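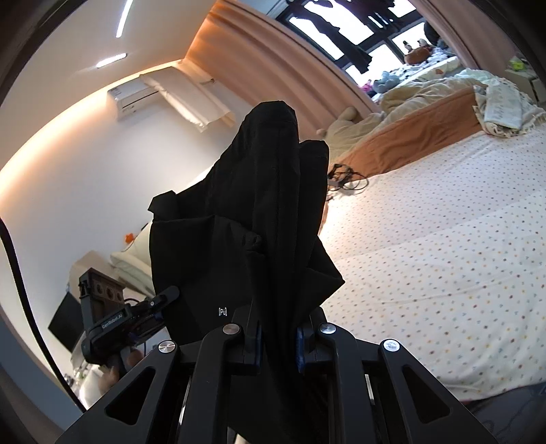
Let the Folding Be Slow

My grandmother could fold a shirt while carrying on two conversations and minding a pot of beans, and if you had asked her how she did it she would have looked at you kindly and folded another one. I think of her whenever somebody tells me that teaching a robot housework is a matter of writing better instructions. You can't write down what she knew. You have to stand there with your hands in it.

That is why I've come around to the hand-held gripper, the kind you squeeze yourself, in your own bedroom, with the pillows and the stuffed toys looking on. A big black garment stands up in stiff folds between the fingers, a second gripper comes in from the left to touch its edge, and all the judgment in that moment belongs to the person holding on.

I have tried the other way too. At the Pididgate open house last December I drove an arm from across the room with a pair of joysticks, and after more than 100 tries at a dish towel I had learned a good deal about joysticks (and very little about towels!). With the gripper in my fist I could feel the cloth tug back.

My friends at Walel like to say that 1,000 quick folds will beat 200 careful ones. Maybe so, for towels. But I'd want the slow ones in there as well, the pauses and second grabs, even the sleeve that has to be found twice. A robot that only ever saw tidy work would be lost in my house by Tuesday.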